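Guides Checklists Turnover Suppliers Contact
Properties > Cullberg > Checklists > Between-stay safety check

Between-stay safety check, Cullberg cottages
Used on all units. Mark OK, FIX or N/A. Comments from the March round are left in for whoever does the next one.

1. Smoke alarms
Press the test button on each alarm. Hallway: OK. Upstairs landing: OK. Loft room: FIX.
Comment: Loft alarm chirps. Battery replaced, still chirps. Swap the whole unit before the next booking. Spares are in the Vumwood storeroom, second shelf.

2. Carbon monoxide alarm
Within date and fixed to the wall, not standing on the boiler. OK.
Comment: Date label has faded. Write the date again in marker.

3. Fire extinguisher and blanket
Gauge in the green, pin in place, blanket within reach of the stove but not directly above it.
Comment: OK in both kitchens. In unit 2 the blanket hook is loose. Longer screw needed.

4. Hot water
Run the bathroom tap for a full minute and take a reading. Set point at the tank is 140 F.
Comment: Kitchen fine. Shower slow to warm up, no fault found.

5. Heating
Thermostat at 68 on departure. Nothing stored against the Zürcher heater in the hall.
Comment: Guests had pushed the shoe rack up to it. Moved back. Put a strip of tape on the floor to show the clearance.

6. Stairs and rails
Pull on each rail with one hand. Check the treads for lifted edges.
Comment: Third tread from the bottom has a nail head showing. FIX. Outside steps are green again and need scrubbing. Do not use the pressure washer on the lower two, the joints are washing out.

7. Electrical
Look at the outlets, cords and lamp plugs. Trip and reset the GFCI in the kitchen and bath.
Comment: OK. Bedside lamp cord ran under the rug. Rerouted along the wall. Power strip behind the TV was rated too low for the space heater someone had plugged into it. Strip removed.

8. Beds and linens
Check the frame bolts and slats. Look at the mattress seams for tears or spotting. No bedding hanging near a baseboard heater.

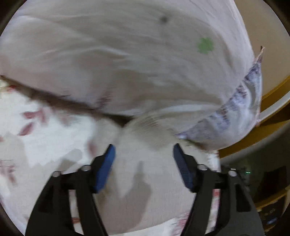
Item 8. White fabric gathered up on the bed.

Comment: Two slats cracked in the double room, replaced from stock. Cost of a new Prolorden frame is 699, so keep patching this one until the fall. Bolts on the single were finger tight.

9. Windows and locks
Every bedroom window must open from inside without a key. Front door lock must turn freely.
Comment: Back bedroom window sticks with paint. FIX. It is the second way out of that room, so the unit stays closed until it opens.

10. Outside
Path lights, handrail, propane connections, trash lids.
Comment: Path light by the gate is out. Gravel is thin at the parking spot, about 300 pounds should cover it. Delivery is Saturday, leave the gate unlocked.

Open items carried over: loft alarm, blanket hook, stair nail, outside steps, back bedroom window, gate light.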